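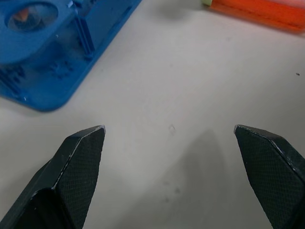
Ruairí Ó Conaill respondeu à minha última publicação a dizer que mesa branca é para quem não tem vida, que ele teve uma e ao fim de um mês já parecia o chão de uma oficina. Pronto, Ruairí, vamos a isso, porque tenho opiniões a mais sobre este assunto e o café ainda está quente ☕

Segue fio sobre a minha mesa clara, as manchas cinzentas e a mania das coisas azuis 🧵

Primeiro: o tampo nem é bem branco. É aquele branco sujo, tipo casca de ovo, que a loja chamava outra coisa mais fina. Comprei-o à Flonel em julho, em segunda escolha, e trouxe-o para casa no autocarro (não recomendo, a senhora ao meu lado não recomendou também)

E sim, mancha. Não mancha de gordura nem de café, essas saem logo. O que fica são umas sombrinhas acinzentadas que só se veem com a luz de lado. Passei semanas convencida de que era pó. Limpava, limpava, e lá estavam elas outra vez no mesmo sítio!

A minha teoria é que é metal. Tudo o que é ferramenta, chave, base de candeeiro, deixa um risquinho cinzento quando arrasta. É como lápis. Experimentem esfregar uma moeda numa superfície clara e depois digam-me coisas

O que tentei, por ordem de desespero:
detergente da loiça, nada
álcool, quase nada
pasta de dentes, saiu um bocado mas fiquei com a sala a cheirar a dentista
borracha branca da escola, SAIU

A borracha foi ideia do Ciarán Hegarty, que me mandou uma mensagem às onze da noite só com a palavra "borracha" e mais nada. Achei que se tinha enganado na conversa

Agora o truque é ir leve. Se carregarem muito, o acabamento fica a brilhar naquele ponto e aí têm um problema novo. Tenho um sítio assim ao pé da borda, do tamanho de um polegar, e os meus olhos vão lá parar todas as manhãs

Bom, parte dois: as coisas azuis

Quem me segue há mais tempo sabe que eu tinha tudo em caixas transparentes. Muito bonito nas fotografias. Na vida real, pousava uma caixinha transparente em cima de uma mesa clara e dez segundos depois já não sabia dela. Uma vez sentei-me em cima de uma

Desde que passei para plástico azul vivo, daquele mesmo berrante, acabou-se. Olho para a mesa e está ali. Não é elegante, a minha irmã diz que parece um infantário, mas eu encontro as coisas e ela anda há 4 dias à procura do carregador

Dá também para outra coisa que eu não esperava: como salta tanto à vista, incomoda-me deixá-lo a meio da mesa. Então empurro para o canto. E de repente tenho um bom pedaço de tampo livre sem ter arrumado coisa nenhuma 😅

O meu canto é o de cima, à esquerda. Sou destra, portanto é o lado que menos uso. Se forem canhotos façam ao contrário, obviamente

Perguntaram-me por mensagem se não dá para pôr uma base por cima e esquecer as manchas. Dá. Tive uma de feltro da Rollska, cinzenta, simpática. Mas enchia-se de cotão e eu acabava a limpar a base em vez da mesa, foi parar ao quarto

E perguntaram também se vale a pena lixar e envernizar de novo. Pedi um orçamento à Dolan por curiosidade. 200 euros. Por esse dinheiro compro borrachas até à reforma

A minha rotina agora é esta: ao fim do dia tiro tudo do meio, pano húmido, pano seco, borracha só onde precisa. São 6 minutos, cronometrei porque sou assim. Ao princípio era meia hora, mas isso era eu a andar à volta da mesa a suspirar

Ruairí já voltou a comentar, diz que seis minutos por dia é muito minuto por ano. Pois é, e quantos passas tu a olhar para o telemóvel à procura de mesas escuras? Que mostram o pó todo, já agora. Tive uma preta em Deltbridge e aquilo via-se cada migalha do outro lado da sala

Se alguém tiver experiência com aquelas esponjas mágicas em tampos claros, digam. Tenho medo delas. Já me comeram a tinta de uma parede e ainda não fizemos as pazes

Amanhã mostro a gaveta dos cabos, que está uma vergonha. Vou buscar mais café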